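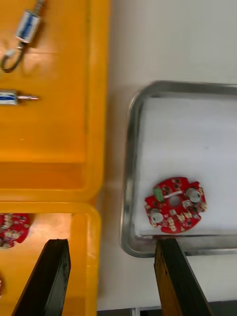 The eels come into the Gallmont River on the darkest nights of spring, and Boonmee Boonchu is usually standing in the water when they do. She has studied freshwater eels for most of her working life, the last stretch of it at the Falcombe field station, two miles up from the river mouth.

I met her there on a Saturday, at low tide, when there was little to do except clean nets and talk.

The young eels that reach the coast are called glass eels. They are as long as a finger and so clear that the backbone and the gills show through the skin. "People look straight into the bucket and tell me it's empty," Boonchu said. "Then they see the eyes."

American eels hatch in the Sargasso Sea, in the open Atlantic, and drift toward land as flat, leaf-shaped larvae. They change shape near the coast, and again when they enter fresh water, where they darken and are known as elvers. After that they may spend many years in a river or pond before they turn silver and go back to the ocean to spawn.

I asked whether anyone has watched them spawn.

"Not in the wild, no. We know the general area from where the smallest larvae have been caught. Adults with tags have been followed a good part of the way. But the act itself, and the eggs in open water, we don't have that."

Her own work is at the other end of the trip. Each spring her crew sets a funnel net below the old mill dam at Grusen, checks it before sunrise, counts what is in it and carries the catch above the dam by hand. The best night last season gave 2,612 glass eels. The night after gave 63.

"It was the same moon, near enough, and the same tide," she said. "The water had dropped 2 degrees. That may be all it was, but I wouldn't put it in a paper yet."

The dam is low. A grown man could climb it. For a salmon or a shad it would be a question of jumping or finding the ladder, but eels don't jump. The small ones climb. They will go up wet moss, rough concrete or a hanging rope as long as the surface stays damp, holding on by the film of water and the friction of their bodies. Larger eels are too heavy to do it.

"That's why the timing matters," Boonchu said. "If they are held up below the dam long enough to put on size, the wall gets harder for them. And everything that eats eels knows where the dam is. Herons, striped bass, mink."

She would like to see an eel ramp at Grusen, a sloped channel lined with bristles and kept wet by a small pump. There is one on the next river north, the Châu, and she spent part of last summer looking at it. The eels used it mainly between ten at night and two in the morning.

We walked down to see the holding tank, which had a few yellow eels in it from a survey upstream. "Yellow" is the name of the stage. They were olive on the back and paler below, and they had pushed themselves into lengths of plastic pipe with only their heads out. Boonchu lifted one pipe and tipped it, and the eel slid back into the water and went directly into another.

How old was it? She said you can't tell from the outside. Age is read from the otoliths, small stones in the ear that lay down rings, and the fish has to be dead for that. Length is a poor guide – a slow-growing eel in a cold pond can be twice the age of a longer one from an estuary.

Sex is not settled early either. Young eels seem to become male or female partly according to how crowded they are, with more males where there are many eels together. In the upper Gallmont, where few get past the dam, nearly all the eels she has been able to check were female.

"Those are the big ones, with the most eggs," she said. "So a few eels above the dam can count for a lot. They also have to get back down past it in the fall, and that's a different problem."

The net at Grusen goes back in the water in March.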